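Navickas two-finger gripper - handle and lever test set

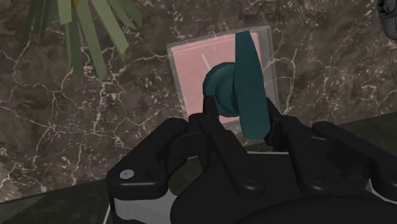 The Navickas gripper is made for small arms that must open, turn and pull things in a kitchen or a workshop. Many customers ask us which fingertips they should order with it, so our shop in Tilutville has put the test set on its own page.

With the set you receive the simulation model of the gripper, three pairs of fingertips and the lever task in 60 versions. In each version the wall, the light and the position of the lever are changed. You can run all of them before you buy any hardware.

Elibariki Kombo compared the narrow fingertips with the Bulter soft pads on the same lever. He made 108 tries with each pair. The narrow ones hold a thin handle well when the arm comes straight from the front. The soft pads forgive more if the arm arrives at an angle, but they are wide and can touch the panel behind. For round knobs we still advise the soft pads.

Please note that the wrist camera view is partly covered by the fingers when the gripper is closed. If your controller needs to see the whole handle, add a second camera at the side.

Technical data
Fingers: 2
Weight with narrow fingertips: 434 g
Controller: Trinlow, version 2 or later
Fingertips: narrow, soft, ribbed
Model updates: free for one year

The ribbed fingertips are out of stock until January. Orders with the other two pairs leave our shop as usual, and we send the ribbed ones later without extra postage.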